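Zerkosik adds second coating line at Mundden plant

16 March 2018

Zerkosik, the maker of solvent-free coatings for steel pipe and tank linings, has started production on a second line at its Mundden plant. The line is rated at 3,000 metric tons a year and will supply the Bondness range of two-part epoxy primers, which until now were mixed on shared equipment with the company's topcoats.

The new line has 5 closed mixing vessels, a vacuum degassing stage and an automatic drum filler. Resin and hardener are handled in separate rooms with separate air extraction, and color changes are limited to gray and red oxide. Batch records are kept electronically and stay linked to the drum label until the product is shipped.

Work on the building began after the previous line reached its limit in December. The extension covers 624 square meters and includes a test room for adhesion, salt spray and cathodic disbondment. Samples were previously sent to an outside laboratory, which added to the release time for each batch.

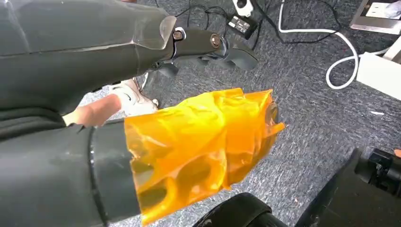 Will existing Bondness customers have to requalify the product?

Formulas and raw material sources are unchanged, so current approvals remain in force. Customers whose contracts call for notice of a change in production line will receive a letter with test data from the first batches.

The Mundden site now employs 129 people in production, quality control and shipping. Operators for the second line were moved over from the topcoat area and trained on the degassing equipment before startup.

Primer for the Fang pipe coating system will be the last product to transfer. It has a shorter pot life than the standard grades – the hardener is more reactive – and needs a modified filling head. Until that part is fitted, Fang primer will continue to be made on the original line in the present drum sizes.

Order codes, pack sizes and safety data sheets for all other Bondness grades stay the same. Drums from the new line carry the letter M in front of the batch number.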